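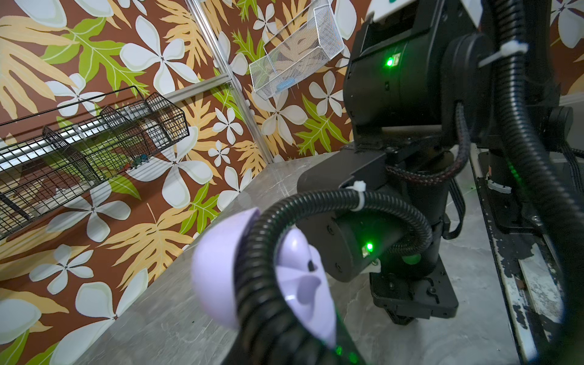
The Return of Patterned Walls

Printed wallpaper is again in demand at Lornen, where 371 rolls left the Irner mill in January. Most carried large botanical designs.
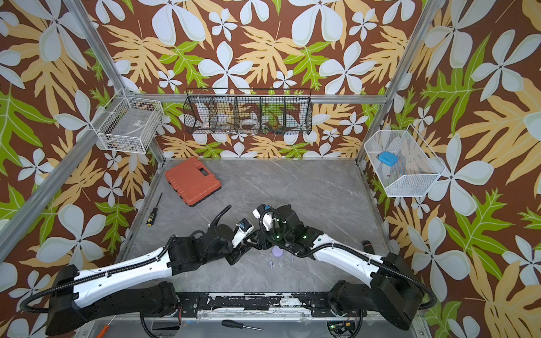

Repeat length governs cost. A long repeat wastes paper at every seam – almost 13 percent in a small room. Large white flowers with five petals, set on brown among bright green leaves, need careful matching at each corner. The mill advises ordering 2 spare rolls. 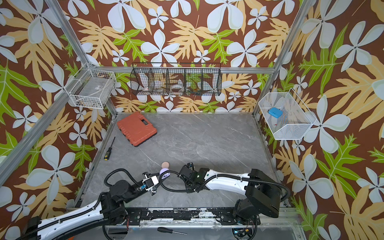 Uyên Phan wrote to the magazine that older plaster should be lined first, and that paste makers seldom mention it.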